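4. Making your first toastie in the Ekness sandwich press

This is the fun part! Once the plates have been wiped and seasoned (section 3), you're ready to cook.

1. Close the lid, plug the press in and turn the dial to medium. The green light comes on when the plates are hot.
2. Butter the outside of both slices, right to the crusts. Mayonnaise works too, and it browns beautifully.
3. Grate your cheese - it melts far more evenly than slices. A mix of tasty cheddar and a little mozzarella is our favourite.
4. Lay the sandwich towards the back of the bottom plate and lower the lid gently. Don't push down.

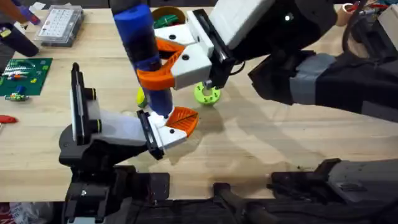 Two grippers at a blue cylinder, over a wooden tabletop.

5. Cook until the bread is a deep golden colour, then lift the lid by the handle only.
6. Slide the toastie out with a wooden or silicone spatula and let it rest for a minute on a rack, so the bottom stays crisp.

CAUTION: The outer lid gets very hot. Keep the cord clear of it and keep little hands well away.

Note: Thick fillings (leftover bolognese is a ripper!) need a lower heat and a bit more time. Turn the dial back one notch and leave the lid down.

Note: Sourdough up to 21 mm thick fits under the floating hinge. For anything thicker, raise the hinge clip first - see section 6.

7. Switch off at the wall and let the plates cool before you wipe them down. Never put the press in water.

Ekness Kitchen | Manual text by Danjuma Amadi | Copyright Ekness | Contact us | Back to top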